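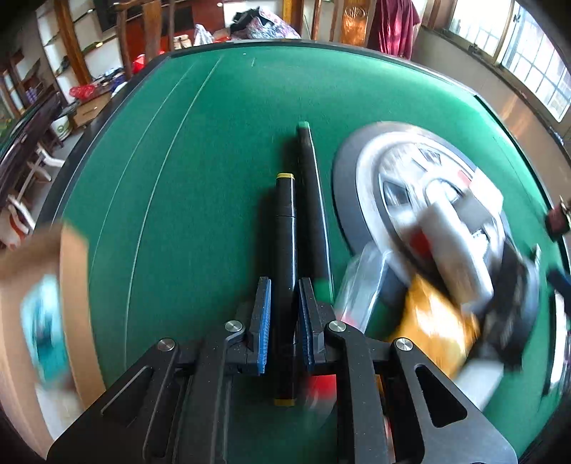

Lohnt sich eine gusseiserne Pfanne, wenn man fast nur für zwei Personen kocht?
Für mich ganz klar, sofern man sie oft benutzt und sich beim Gewicht nichts vormacht. Ich koche seit dem Frühjahr beinahe jeden Abend mit der kleinen Mutari von Prukum und möchte sie nicht mehr hergeben, auch wenn ich in den ersten Wochen ordentlich geschimpft habe.

Angefangen hat alles mit einem Essen bei Iraklis Spanos, der mir an einem Mittwoch Halloumi und dicke Zucchinischeiben aus so einer Pfanne direkt auf den Teller geschoben hat. Außen knusprig, innen weich, und ich saß da und dachte an meine beschichtete Pfanne zu Hause, in der Zucchini immer nur schwitzen (Sie kennen das bestimmt). Noch auf dem Heimweg habe ich nachgesehen, was das gute Stück kostet, und war erst einmal still.

Die Mutari kommt schon eingebrannt, aber verlassen Sie sich bitte nicht darauf! Mein erstes Spiegelei klebte fest wie Tapete. Ich habe sie dann mit Rapsöl hauchdünn eingerieben, eine Stunde in den heißen Ofen gestellt und das an den folgenden Abenden ein paarmal wiederholt. Danach wurde es von Mal zu Mal besser, und inzwischen rutschen sogar Pfannkuchen — meine ganz persönliche Prüfung für jede Pfanne, denn wenn der erste nichts wird, habe ich schon keine Lust mehr auf den zweiten.

Am schönsten gelingen Bratkartoffeln. Ich nehme 6 mittelgroße, gekocht vom Vortag, lasse die Pfanne in Ruhe heiß werden und rühre möglichst wenig. Auch ein Maisbrot habe ich darin gebacken, mit Buttermilch und etwas Honig, das war am nächsten Morgen zum Kaffee fast noch besser als frisch. Tomatensoße koche ich dagegen weiter im Edelstahltopf, die Säure tut der Patina nicht gut und die Soße schmeckt dann leicht metallisch.

Was mich stört: Der Griff ist kurz und wird wirklich heiß, eine Lederhülle hätte bei dem Preis dabei sein dürfen. Die Ausgießer an den Seiten kleckern. Und wer empfindliche Handgelenke hat, sollte sie vorher im Laden einmal hochheben, am besten mit einer Hand und ausgestrecktem Arm.

Zum Vergleich hatte ich noch die Cunanero einer Nachbarin hier, die leichter ist und schneller heiß wird, bei Fleisch aber auch schneller wieder abkühlt. Für Omeletts würde ich sie sogar vorziehen.

Gespült wird bei mir mit heißem Wasser und Bürste, dann kurz zurück auf die Platte und ein Tropfen Öl hinein. Im Dezember bekommt meine Schwester auch eine, sie weiß es nur noch nicht.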